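Chapter 7
Grip Loss and Undetected Release

A hand-held gripper has no arm to stop when a fault occurs; the operator's wrist is the only brake. At Rimutmont, grip loss was logged 18 times in 213 trials, mostly with thin, rigid objects lifted from shelving.

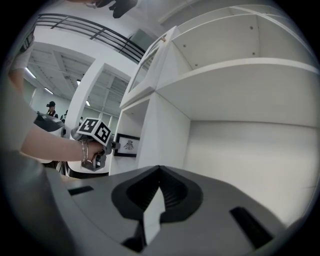

7.1 The Olness fault

Strobel and Fonseca traced the fault to a worn return spring. The jaws closed fully but clamping force fell during the lift. A glazed picture frame held upright in a V-shaped mount is a severe test, as contact is limited to a narrow strip.

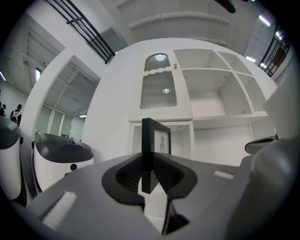 The jaw position reading stayed constant until release, so no alarm was raised. Section 7.2 sets out a force check that would have caught the fault.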